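Zesham Business Services Survey: Frequently Asked Questions

What is the purpose of the survey?

The survey measures how often businesses in the Zesham district use the online licensing and permits service, and how they rate it. The results are used to decide which forms should be revised first and where telephone support should be extended.

Who is conducting the survey?

The survey is carried out for the Zesham District Office by Setelus, an independent research firm. Setelus collects and analyses the replies. It does not decide policy and has no part in the handling of licence applications.

How was my business chosen?

A sample of 1,120 businesses was drawn from the district register. The sample covers sole traders, partnerships and limited companies in both Zesham and Bakel. Businesses registered for less than 6 months were left out, as most will not yet have renewed a permit.

Is it compulsory to take part?

No. Taking part is voluntary, and a decision not to reply will have no effect on any current or future application. If you do not wish to be contacted again, please tell Setelus and your business will be removed from the contact list.

Who should complete the questionnaire?

It should be completed by the person who normally deals with licences and permits. In a small firm this will often be the owner. If an agent or accountant submits applications for you, you may pass the questionnaire to them, but only one reply per business can be accepted.

How long will it take?

The questionnaire takes about 20 minutes. You may save your answers and return to them later, using the reference number printed at the top of your letter.

My business operates from more than one site. Which should I report on?

Please answer for the business as a whole. Where sites hold separate permits - for example, a workshop in Zesham and a store in Bakel - include the transactions made for all of them.

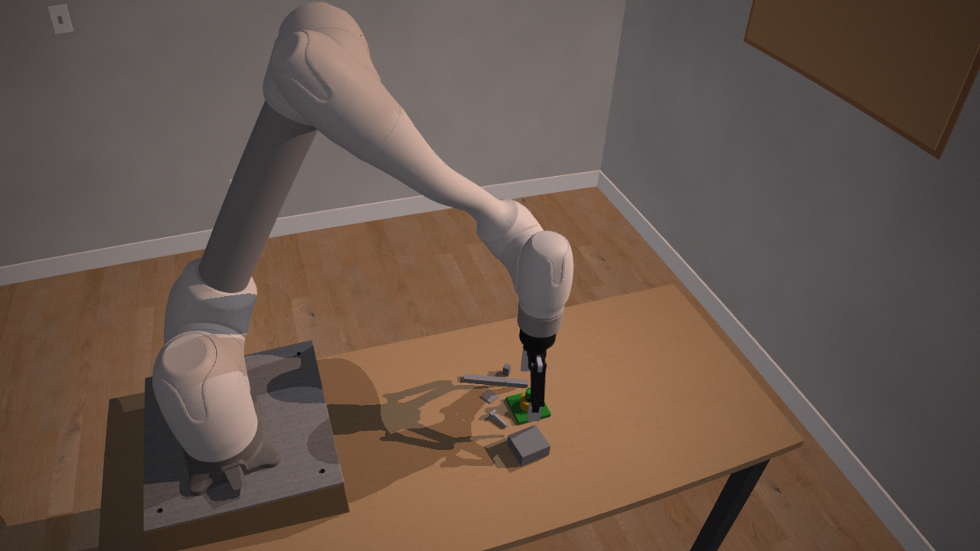

If the sites are registered as separate companies, each company is treated as a separate business and should answer only if it has received its own letter.

What counts as a transaction?

A transaction is any application, renewal, payment or change of details submitted through the online service. Looking up opening hours or reading guidance is recorded separately, under "information".

When is the closing date?

Replies must be received by 31st March. Paper questionnaires arriving after that date will be kept but cannot be included in the results.

Will my answers be confidential?

Yes. Setelus removes names and addresses before the replies are analysed, and the District Office receives combined figures only. Results are not published for any group containing too few businesses to protect their identity.

Where will the results be published?

A summary report will be placed on the District Office website in May. Printed copies may be requested from the enquiry desk at Nilsuwan House.

Whom should I contact with a question?

Questions about the questionnaire should be addressed to Remedios Valcárcel, Survey Manager, Setelus. Complaints, or questions about how the results will be used, should be sent to Mavis Halvorsen, Business Liaison Officer, Zesham District Office. Please quote your reference number in all correspondence.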